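Kundon gripper kit, five months in

I bought the Kundon three-finger kit in July and said I would write it up once I had put some real hours on it. The counter in the software now reads 3,671 grasps, so I suppose that qualifies.

The kit cost me 1,635 with the wrist camera and the adapter plate. Shipping was another 155. It came in one box from Brultwood, with the cable packed separately and no printed manual. The PDF is fine once you find it.

Setup took an evening. The adapter plate fit my arm without drilling, but two of the screws were too short and I had to use my own. Edvin Lindholm wrote back the next day from support and sent a new set.

Hard objects are easy for it. Boxes, cups and bottles all worked with the default settings. Cloth is where I have spent most of my time. The default force is too high for anything that folds, so I turned it down and slowed the closing speed. Noémie Guérin posted her settings for the older Poirier hand and they were a good place to start.

The camera sits close to the fingers, and I like that. The cable is too stiff and I would pay extra for a better one.

I'm doing bags this week, with the usual desk stuff left on the table.
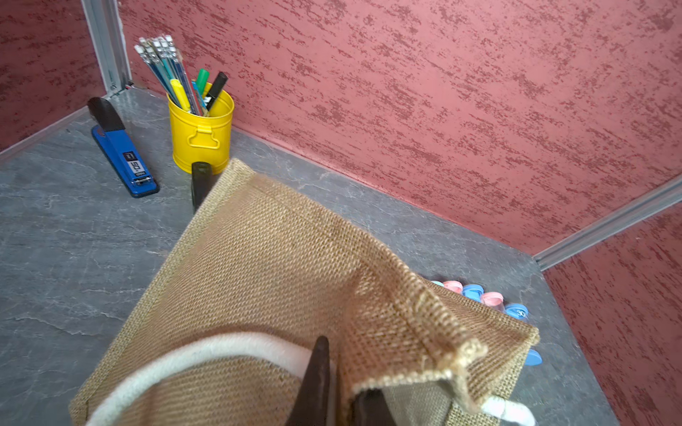
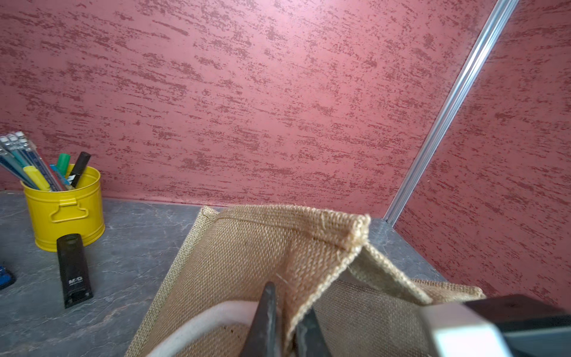
Kundon fingers on the jute bag, seen from the wrist camera.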